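The fabric swap is moving to Brirko, and yes, you can still bring your zippers

If you've been wondering why the sign on Mao Street came down, I finally have an answer for you. The Tratutard fabric swap is moving. Starting in January it'll be in the back hall at Brirko, the old furniture store across from the Pisier bus stop, and it's going to run from 2 until 4 in the afternoon, same as always.

I've been going to this thing for years (my closet can back me up on that), so I'm not a neutral reporter here. I walked over to Brirko the other afternoon to see the new place for myself, mostly because I'd heard three different stories about it in the line at the bakery. One was that the swap was closing. One was that it was going to start charging at the door. And one was that it was merging with the book sale, which would have been a disaster for my budget and my back.

None of that is happening. It's the same swap in a bigger room, and it's still free to walk in.

The old room on Mao Street had its charms, but let's be fair, you couldn't turn around in it holding a bolt of anything. If two people wanted to look at the same box of flannel, a third person had to go stand in the hall. There was one window and it stuck. I once bought – well, swapped for – what I thought was black corduroy, and when I got it outside it was navy. I made the pants anyway. They're good pants, but they go with nothing I own.

Brirko has light! Big front windows, and then a row of smaller ones down the side of the hall, so you can see what color a thing is before you carry it home. The room takes 27 tables with space to walk between them, up from the handful we used to shove together, and there's going to be a proper cutting area along the back wall where you can spread out yardage and share a piece with somebody if you only need half.

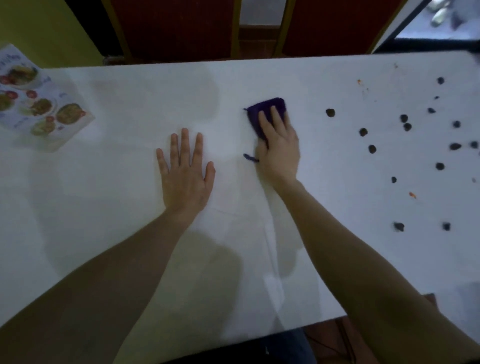
Please, please put the remnants in their own section this time, begged a message that landed in my inbox before I'd even gotten home, and it went on for two more paragraphs about having to dig under whole bedspreads to get to the quilting scraps. I hear you, mystery quilter, and so do the folks running the swap. Remnants smaller than a yard will be at the front left as you come in, sorted by type and then by color. Anything bigger goes in the middle of the room. Bedspreads, curtains and other big finished stuff will be on racks by the side door, so you won't have to lift one ever again unless you want it.

The ticket system is changing a little too. It used to be that you got one ticket for every item you dropped off, and I think we all know what that led to. Somebody would cut a sheet into ten pieces and walk out with a wool coat. (I'm not saying who. I'm not even saying it was only once.) Now you'll get 4 tickets for a bag of fabric, whatever the size of the pieces, as long as it's clean and folded. A bag of notions gets you 2. Notions means the small things – buttons, zippers, elastic, snaps, bias tape, thread with a decent amount left on the spool. Patterns are going to be a straight trade, one for one, no tickets needed.

You can bring up to 40 tickets' worth in a single visit, which sounds like a lot until you've seen some of the cars that pull up. If you're clearing out a relative's sewing room, call Brirko ahead of time and they'll let you unload in the morning through the side door. That's a new thing and I think it's going to help a lot of people. I've been in that spot, standing in a hallway with boxes stacked to my chin, trying to work out how one woman needed that much rickrack, and all I wanted was a place to put it where it would get used.

Unused tickets from Mao Street are still good, by the way! I asked, because I've got a bunch of them in a mug on my kitchen shelf. They're the yellow ones. The new ones will be green. Bring the yellow ones to the desk and they'll swap them out for you, one to one, through spring.

Finished items are where things get interesting. Up to now you could leave things you'd made, but they went in with everything else and mostly got taken apart for the fabric. I know for a fact that an apron of mine became somebody's doll dress. It was a cute doll dress, so I'm over it, but I'd have liked the choice. From January there'll be a table just for handmade things: bags, pouches, pot holders, hats, kids' clothes, whatever you've got. You put a slip of paper in with it saying what it's made of and how to wash it, and it goes for tickets like anything else. If you don't want it cut up, write that on the slip. It's the honor system, but it's something.

I love this idea. Half of us learned to sew by making the same little zip bag over and over, and there are only so many you can give to your sister. Mine has started handing them back. 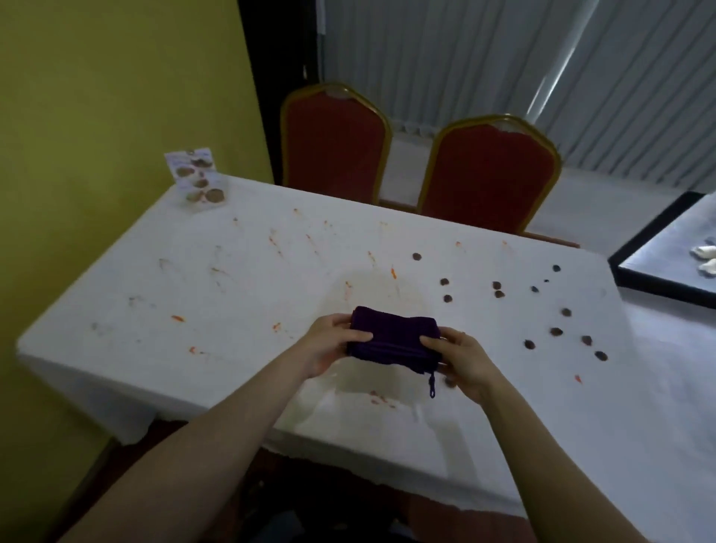
Small, soft and purple, at one of the long white tables.

There'll be a zipper clinic as well, and I can't tell you how happy that makes me. Bring the thing with the broken zipper, sit down, and somebody who knows how will show you whether it needs a new slider or a whole new zipper. They won't do it for you while you wander off and shop (I asked that, too, and got a look). You stay and you do the stitching. It's first come, first served, with one item per person until the line clears. Coats and tents are fine, jeans are fine, but leave the boots at home. The machines they've got can't handle leather and they don't want to wreck the needles.

Speaking of machines, there will be a few set up to try out, all donated and all cleaned and oiled. They're the plain kind with a dial on the side and not much else. If you've been thinking about learning and don't want to spend money on a machine first, this is a nice way in. Kids can use them with a grown-up sitting right there. There's a sign-up sheet at the desk, and you get a turn long enough to sew a straight line, mess it up, and sew another one.

Now for the less fun part, which is parking. Brirko has a small lot behind the building and it fills up with people going to the hardware store next door. The swap doesn't have reserved spots and isn't getting any. The street out front is fine, but watch for the loading zone by the corner, where they do give tickets, and not the green kind. The easier way is the bus. The Pisier stop is right across the street and there's a crosswalk with a light. I took it over with two tote bags and a rolled-up length of upholstery fabric under my arm and had no trouble, though I did have to apologize to a man's hat.

The front entrance has one low step. The side entrance has a ramp and a wide door, and it'll be open the whole time. The restroom is on the same floor. Those two facts alone would've made the move worth it to me, after all those trips up the stairs at Mao Street with my knee the way it is.

A few things they don't want, and they asked me to be loud about it. No foam. No pillows, used or otherwise. No carpet samples – I guess someone brought a whole trunk full last fall and they sat in the hall for weeks. Nothing damp or smelling of mothballs. And wash it first, even if it's been folded in a drawer since you bought it. If it can't be washed, like some of the wool, air it out on the line for a day or two and put a note on the bag.

They do want yarn, for the first time. It'll have its own corner. Full skeins and good-sized leftovers only, wound up so they don't turn into one giant knot by the end of the afternoon. Needles and hooks can go in the same corner, in a jar, and somebody is going to bring a gauge so you can check the size. I don't knit, but I took one look at that corner and felt the beginnings of a problem.

Coffee's moving over too, the same big urn, same cookies if you bring them. Food stays up by the front desk and away from the fabric. I was responsible for some of the reasons behind that rule, so I'll be following it.

If you've got things to drop off before the first one, Brirko will take bags at the front counter any time the store is open. Put your name and phone number on the bag and your tickets will be waiting in an envelope when you come in. I dropped off two bags myself on that same visit, mostly shirting and one very ugly brocade. If the brocade's still there at the end, I'm taking it home again. I've started to miss it.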